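Bench notebook - Triseck two-arm kit, on loan from Disolholm
December, page 7

Second stretch with the kit and I'm still grinning. Unboxing to first motion took one afternoon, and most of that was me hunting for a hex key. The list price is 2,579 for the pair with the starter software, against our ceiling of 2,000, so it has to earn the difference. I want it to!

Task is the dish rack: four plates, one slot each, either arm allowed to pick. Avcı wrote the task file and picked the plates to be mean - two of them clear, one glossy black, one cream with a brown rim.

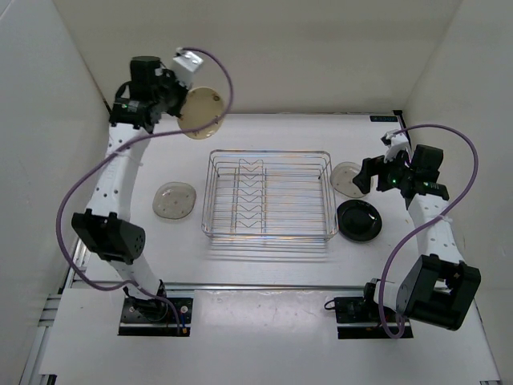
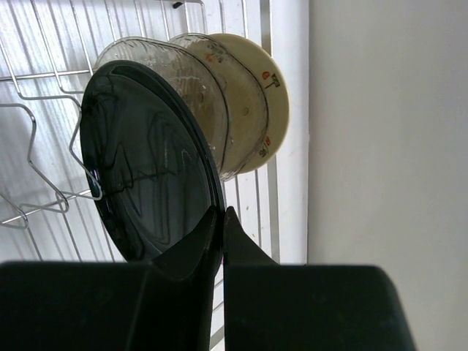 Juwita Pasaribu

Clear plates first, as always with anything vision-driven. I expected the wrist view to be useless on them and it's better than I feared, mostly thanks to the textured rim. Once they overlap in the rack the edges get hard to separate, even for me on the monitor. The black one throws back reflections of the rack wires, so keep an eye on that.

Logged 248 episodes up to 4:30 pm. Haven't sorted good from bad yet, please don't quote a success rate to Disolholm until I have.

Gripes: the purple cable needs a proper clip near the wrist, it swings wide when the forearm reaches back. The manual calls the same joint two different names (pp. 12 and 31). Trikov's driver still wants a restart after every calibration.

Love the perforated links - you can bolt a bracket pretty much anywhere, and I already have plans.

To do: cable clips, ask about spare fingers, rerun with the lamp moved left.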